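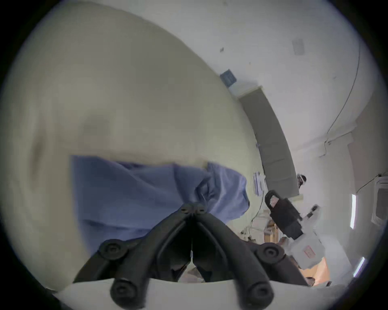

The Long Way Around to a Full Roster

Every August, when the grass on the lower field at Dusmont is still brown and the water jugs weigh more than some of the kids carrying them, Embla Åberg walks out to midfield with a clipboard and a whistle she hardly ever blows. She has coached the girls' soccer side here for long enough that a few of her first players now drop off children of their own, and she still gets nervous before opening practice. "I sleep badly the night before," she told me, laughing, while she hunted through the trunk of her car for a pump needle. "I always think they won't come back."

They do come back, most of them. What keeps Åberg up at night is the question of who will show them the rules, and by that she means referees. Players she can find. The person in the middle, the one who has to tell a fourteen-year-old and her father that yes, that was offside, is getting very hard to come by in this part of the state.

I spent a good part of the winter talking to people in the small-town leagues around Dusmont and Bielecka, and I heard the same worry over and over, usually in a cold parking lot with somebody's engine running. Games get moved to a weeknight, then moved again. A parent who played a little in college gets handed a flag at the last minute and spends 80 minutes apologizing. In Bielecka last fall there was a stretch when 4 officials covered every youth match in town, and one of them was getting over a knee operation.

The shouting has a lot to do with it, of course, and anybody who has stood on a touchline knows the kind I mean. The money doesn't help either. A new referee in Bielecka pays close to her first month of fees just for the course, the shirt and the shoes, and that is before gas – and there is a lot of gas, because the away fields are spread out along every county road you can think of.

Åberg's answer was a homemade one, and I liked it a great deal. Two seasons back she asked her older players whether any of them would like to learn to officiate the under-nines. She expected one or two hands. She got enough for a proper class, held in the back room at Seteck, the hardware store, among the paint cans and the seed racks. The store put up $200 toward whistles and cards. A bake sale brought in almost $1000 more, a good deal of it, I'm told, on the strength of a single family's cinnamon rolls.

The girls work in pairs, always with an adult nearby, and the rule for parents is simple. You may clap. You may call out your own child's name. Anything beyond that and Åberg comes over and stands next to you, quite pleasantly, until you stop. She has had to do it a few times, and she says it is remarkable how quiet a grown man gets with a small woman in a rain hat beside him.

Some of the teenagers quit after a few weekends, and she doesn't hold it against them. Others found they liked it better than playing. One told me she finally understood why her own coach was forever yelling about body position, now that she could see the whole field with nobody chasing her.

Registration for the next class opens after the spring thaw, whenever that turns out to be, and the Seteck people have already promised the room. Åberg would like a few more grown-ups to sign up this time, so if you have decent knees and a free morning, she is easy to find. Look for the rain hat.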